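Two arms, one planner, and the left one keeps freezing when the right one moves

Asked by kestrel_fen in Motion Planning
October 2022
Viewed 2580 times

Hi all, hoping somebody has run into this before I lose another weekend to it. I've got a two-arm setup with a two-finger gripper on each side, and I'm using Kusetti for planning with Delgate handling the trajectory streaming underneath. Each arm on its own is fine. I can send the left arm to a case on the table and it goes there nice and smooth. Same with the right arm and a marker.

The trouble starts when I ask for both at once. The left arm gets maybe halfway, then stops dead, and I get "start state in collision" in the log. The right arm keeps going like nothing happened. If I run them one after the other it all works, but it's painfully slow and kind of defeats the purpose of having two arms.

Things I've tried: bumping the planning time up to 300 ms, shrinking the collision padding, and swearing. I'm on the August build of Kusetti. Control loop is at 80 Hz if that matters. I'm pretty new to the planning side (my background is web stuff) so please go easy on me.

3 answers

Answer by Horácio Guerreiro (accepted)

I had this exact one and it drove me up the wall! Kusetti keeps one planning scene per planning group unless you tell it otherwise. So when you plan the left arm, it's looking at wherever the right arm was when the group was last refreshed, and that could be a good second old. Once the right arm has moved, the two copies disagree, the next replan grabs the new state, decides the arms overlap, and the left one stops.

What fixed it for me:

Make one group called both_arms that holds all the joints, and plan in that. Keep the single-arm groups for simple moves if you like, but don't run two of them in parallel.

Set shared_scene to true in the scene config. It's off by default (why??).

In Delgate, send both arms as one trajectory with one start time. If you send two, they drift, and your nicely checked plan isn't the thing being executed any more.

Also put your padding back where it was. With the grippers working this close together you want it, especially around the cables, which the collision model knows nothing about. I added a fat capsule over each gripper housing to stand in for the cable loop. Ugly, but I haven't snagged one since.

My own test layout has the case in the middle and the small stuff to the right of it, so both grippers have to work over the same patch of table.

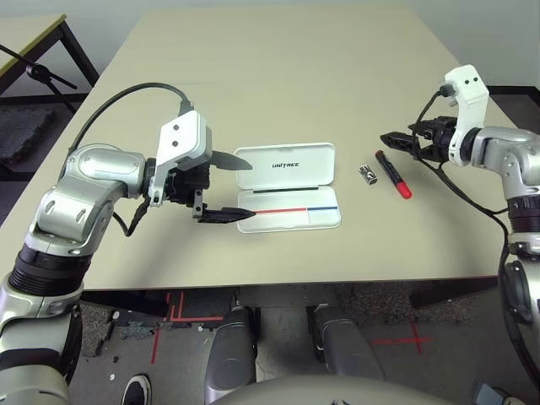 Left gripper at the open case, right one over by the marker with the red cap.

If you get those two poses planning together in the one group, you're most of the way there. My joint plans take 102 ms on a decent desktop, so your 300 is plenty.

Answer by tinpot_murthy

Did you try restarting the scene server? Mine gets weird if it's been up for a few days. Otherwise I'd just switch to Bakden, never had a problem with it.

Answer by loose_ferrule

Horácio's answer is the right one. I'd only add that you should check your timestamps. At 80 Hz a late joint state is enough to set off that same start state error even with the shared scene on, and the message doesn't tell you which one you've got. Turn on the age readout in the Kusetti debug panel and watch it while both arms are moving. If it jumps around, look at your network before you touch the planner.

Comment from kestrel_fen: shared_scene was the culprit! Still got a bit of a wobble at the start of the right arm's move, so I'll check the timestamps tonight. Thanks heaps.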